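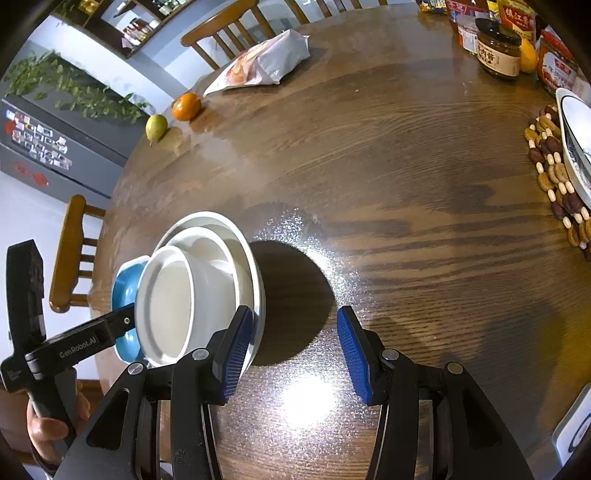
Yaqin Shen writes the grasp planner at Torkstead, and most of her week goes to a problem she describes in one sentence: "Two hands, one pile of bowls, and the software has to decide which hand does what."

The planner is called Asadi. It takes an estimate of where each rim is, proposes grasps for both hands and throws out the ones where the arms would meet. The first version scored each hand separately. "It would find a very good grasp for the left and a very good grasp for the right, and they were in the same place," she says. The current one scores them as a pair and looks at 200 candidate pairs per step.

Perception is the weaker half, in her view. A polished tabletop throws back the ceiling lights, and white dishes inside other white dishes give the depth model few edges to work with. "The rims run together. It sees three bowls as one thick bowl, and then the planner asks the fingers to close on something that can't be separated."

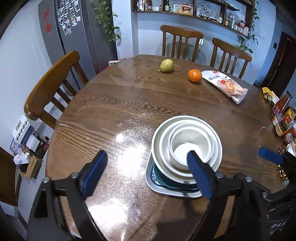 Joyce Kimaro disagrees about where the trouble starts, and says the planner should ask for a second view before it commits to anything. "If the rim estimate is poor, don't plan on it," she says. "Move the wrist, look again, then plan."

Shen accepts the point but worries about time. A second look adds 26 frames to the buffer, and the old logging tool dropped some of them – she replaced it in November. The new one, Drolelent, keeps the two hands on a single clock. She has 948 episodes replayed through it so far, with nine still failing to load.

Her next job is a confidence value for each rim, passed straight to the planner. "Right now it gets a position and believes it," she says. "I want it to know when the number is bad."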